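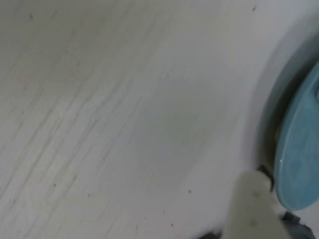
# About Kragh Basin Care

We look after sinks. We also look after tubs, shower trays, laundry basins and the occasional birdbath that somebody's grandmother left behind, but sinks are where we started and they still fill most of our days, so if you have come here wondering whether yours is too scratched or too gray or too old to bother with, please pull up a chair and read on for a bit.

Kragh Basin Care is a small family company working out of a former bakery on the Doncombe road, just outside Tomalstead. The ovens are long gone, but the big front window is still there, and it gives us the best light in the county for looking at white surfaces. White is a hard color to look at, oddly enough. Under a yellow kitchen bulb a basin can seem perfectly clean, and then you carry the same basin over to a window and find it has a whole history written on it -- fine gray lines where pans have been dragged, a dull patch by the drain, a shadow where a sponge sat for years.

## How we got started

The company began with a single kitchen sink. It belonged to an aunt, it was enameled cast iron, and three different people had told her to throw it out. It weighed more than anyone wanted to lift and she was fond of it besides, so it stayed, and a couple of us spent most of one February kneeling in front of it with soft cloths, a mild paste and a good deal of coffee. By the end the gray marks were nearly all gone. It turned out that most of them had never been scratches in the enamel at all. They were metal, rubbed off the bottoms of pots and left behind on the glaze like pencil on paper.

She told her neighbors, as aunts will, and her neighbors had sinks too. For the first few years we did everything in people's homes out of the back of a station wagon. Then we rented the bakery, put in long benches and a deep rinsing trough, and began taking in basins that had already been pulled out during a remodel and needed somewhere to go.

## What we do now

Home visits are still the heart of it. We come to your kitchen or bathroom, have a proper look, and tell you what we think can be done and what can't. Marks from pots and pans usually come up well. Hard water rings take longer, and we may want to come back a second time. A chip that has gone down to the metal needs filling, and we will show you color samples against your own basin before we touch it, as there are a surprising number of whites in the world and some of them look quite pink next to each other.

Shop work is for anything you can bring through the door. We have a ramp, and a cart, and we are happy to help you unload. Please take out the strainer and the stopper if they come loose easily, and put them in a bag with your name on it. We once spent a whole afternoon matching rubber stoppers to sinks and would just as soon never do that again.

We also sell a few things over the counter. The one people ask for most is Priltetel, our own cleaning paste, which we mix in the back room and pack in 500-gram tubs. It has a fine, chalky feel and very little smell. Put a dab on a damp cloth, work it in small circles, leave it alone for a minute, and rinse well. It is meant for enamel and for glazed china. Please don't use it on acrylic or on anything with a painted pattern -- come and ask us instead, and we'll find you something gentler.

## The way we like to work

We are slow, and we may as well say so. A basin that another outfit would coat over in a morning might take us a day and a half, as we would always like to save the surface you have before putting a new one on top of it. Recoating has its place, and we do it when a finish has truly worn through, but a coated sink needs more careful handling afterward and we want you to know that before you decide.

We are also particular about rinsing. A lot of what gets called staining is just old cleaner that dried where it was, along with the dust and crumbs that stuck to it. So the first thing we do with any basin is rinse it, wipe it, rinse it again and let it dry in good light. Every now and then that is the whole job, and we charge only for the visit.

You'll be given a card when we leave, with the few habits that do the most good:

- Lift pans out; don't slide them.
- Empty the drain basket every night and wipe under its rim.
- Keep sponges and soap on a dish, off the basin floor.
- Dry the bottom with a cloth if your water is hard.

## Teaching and visiting

Twice a year we push the benches back and hold an open workshop, when you can bring something small (a soap dish, an enamel bowl, a hand basin if you're strong) and we'll work on it together. Children are very welcome and tend to be better at it than their parents. The next one is in February, and there is a sign-up sheet by the register.

The rest of the time, the shop is open mornings, and you are welcome to wander in with a question or just a phone full of pictures. Parking is around the back, past the bread mural, which we have never had the heart to paint over. If we're out on a visit there will be a note on the door saying when we expect to be home.

Kragh Basin Care
3312 Doncombe Road, Tomalstead

*Page last updated 2019-01-06*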